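The folding machine that lives above a bike shop

9 min read
14 comments · 166 shares

The promise is an old one and I have been hearing versions of it for most of my working life. You tip your washing out, you go and do something nicer, and when you come back there is a neat pile. Several companies have taken people's money for this. I still fold my own pillowcases.

So I climbed the stairs to the Rorgate workshop in a poor mood. Rorgate is a shared space, benches and a kiln and too many extension leads, and since June one corner has belonged to Pimentel. Pimentel is a robot arm with a two-fingered gripper and a small camera near the wrist. Its builders, members who pay the same monthly fee as the potters, want it to sort and fold a household's laundry. They have spent £696 on it so far, which they say proudly and which I wrote down with one eyebrow up. The figure leaves out the laptop, the evenings and the arm's first set of motors, which burned out and have been quietly moved to a different column of the spreadsheet.

The motors came from Pravard, a cheap supplier that everyone at Rorgate complains about and everyone orders from. The software is called Dandasier and was written in-house. When I asked what the name meant I got two answers.

The group is working on picking up. Folding comes later, a good deal later if you ask me. A heap of clothes is a horrible thing to hand to a machine. A mug stays mug-shaped when you touch it. A jumper changes shape the moment you do, and takes the sleeve of its neighbour along for the ride. Dandasier has to choose a spot, bring the fingers down either side, close them on enough cloth to hold and hope it has hold of one garment. A person does this while talking on the phone.

The log from the latest round is printed and pinned over the bench: 627 attempts. I asked how many ended with a single item lifted clear and put down where it was meant to go. There was a pause and some discussion about what "clear" should mean. I have sat through enough product launches to recognise that discussion, though these people at least had the decency to look uncomfortable.

What they are good at is the small, dull stuff. They have changed the finger shape over and over, filing one, reprinting the other, arguing about whether the tip should be blunt or pointed. Pointed gets into a crease better. Blunt is kinder to knitwear. I watched this go on for the length of a cup of tea and found, to my annoyance, that I had an opinion.

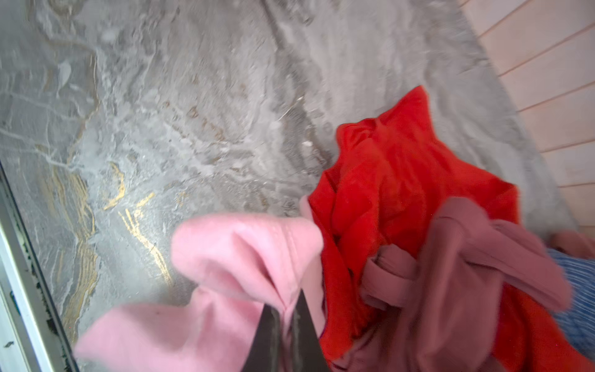
One member, who shares the bench and has no part in the build, told me that the trouble was all in the letting go, that any fool could pinch a bit of cloth and the thing ought to be judged by what the cloth looked like once the fingers opened. I put this to the builders. They agreed, and went back to the fingers.

My own objection is duller. A full run through one basket takes Pimentel 23 minutes, with somebody standing beside it to press stop. That somebody could have folded the basket. The reply I got was that the first washing machines needed watching too, and perhaps they did, but they got the clothes clean.

I don't think it will be in anyone's spare room soon. I would trust it with tea towels before I trusted it with a shirt collar, and I would want to see the folding before I trusted it with those. The next round starts when the new Pravard order turns up, and it is already late.

11 October 2026

Contact the features desk | © 2026, all rights reserved | Back to top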